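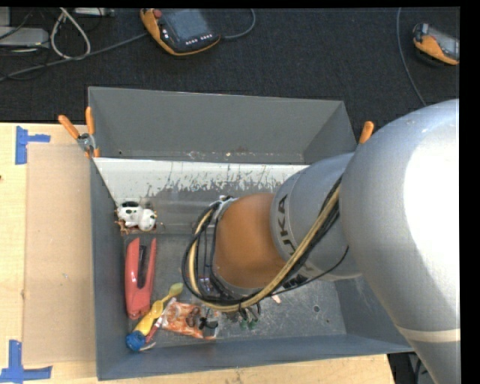 灰色金属箱内的小玩具动物和零食包装。

2019年3月 本报记者 Mullport报道

Mullport轮渡码头的失物招领处将于下周迁入Amaral街的旧售票厅，小件物品的保管办法也随之调整。负责码头日常运营的Rukier公司表示，搬迁期间失物登记照常进行，领取服务暂停2天。

公司公布的数字显示，过去一年招领处共登记失物1765件，其中366件由失主领回。雨伞、手套和帽子数量最多，其次是儿童玩具、钥匙和充电线。未被领回的物品在保管期满后，能用的转交本地旧物商店，不能用的作废弃处理。

招领处目前设在候船楼地下一层，没有窗户，入口在行李寄存柜后面。不少乘客反映标识不清，从售票大厅走过去要绕过两道门。冬季班次减少时，窗口只在上午开放，乘下午船回来的乘客往往要另找一天再跑一趟。

新址在旧售票厅临街一侧，与公交站隔一条马路。原来的两个售票窗口保留一个，用作领取窗口，另一个封起来，里面改成货架。大件行李、婴儿车和自行车放在后间，小件物品按捡到的航线和日期分开存放。贵重物品仍锁在原有的保险柜内，保险柜本周先行搬运。

小件物品的存放是这次调整较多的一项。过去，毛绒玩具、塑料玩具、文具和发饰一律装进布袋，袋口系一张纸签。布袋堆在一起，查找时需要逐个打开，纸签也容易脱落。今后这类物品改放敞口箱，先由工作人员分拣，再登记上架。箱子每天清空一次，没有标签的物品不得留在箱内过夜。

食品的处理办法也作了说明。包装完好的零食和饮料保留到当天末班船离港，之后不再保管。已经开封的食品、水果和熟食捡到后即行丢弃，不予登记。公司说，过去有人把食品和玩具装在同一个袋里交来，放了几天后玩具也沾上气味，只能一起扔掉。新办法要求接收时当场分开，乘客交来捡到的物品时，最好也不要混装。

儿童玩具的保管期由原来的一个月延长到三个月。公司称，玩具的领取申请常常来得晚，有的家庭要等到下一次乘船才顺便询问。往来Tidanholm的航线上这种情况较多，该航线以度假家庭为主，许多人一年只坐一两次船。去年7月是玩具登记最多的月份，而询问大多集中在入秋以后，那时相当一部分已经过了保管期。

查询失物可以到窗口填写表格，也可以打电话。表格这次缩短为一页，取消了原先要求填写的座位号，增加了颜色、大小和有无破损三栏。公司提醒，描述得越具体越容易找到。只写“玩具一个”或者“小动物”的申请很难核对，写明是什么动物、身上有什么颜色的花纹，会快得多。有照片的可以附上照片。

领取时需出示船票或订票记录。遗失船票的，可以凭表格上的描述领取，由窗口人员核对后签字。代他人领取的，需要带上失主写的便条。领取不收费，邮寄到外地的费用由失主承担。雨伞和单只手套不提供邮寄。

旧售票厅自新候船楼启用后一直闲置，去年秋天重新粉刷，更换了照明。门前原有三级台阶，现已加修坡道，推婴儿车和使用轮椅的乘客可以直接进入。厅内还会摆放几张长椅，供等候查找的乘客使用。洗手间暂时不开放，乘客仍需使用候船楼内的设施。

新址开放时间为每天上午9时至19时，中午不休息。恶劣天气导致全线停航时，窗口随之关闭，恢复时间在码头公告栏和Rukier公司网站上公布。暂停领取的2天里，捡到物品的乘客可以交给任何一艘船的船员，或者投入候船楼入口处的投递口。

已经登记但尚未领取的物品会全部转到新址，原有编号继续有效，保管期不受搬迁影响。收到过领取通知的乘客无需重新申请。地下一层的房间腾空后归行李寄存处使用，改造时间未定。

Tidanholm一侧的码头没有单独的招领处，在当地捡到的物品仍随次日首班船送回Mullport，登记日期以送达当天为准。

最后更新：19:02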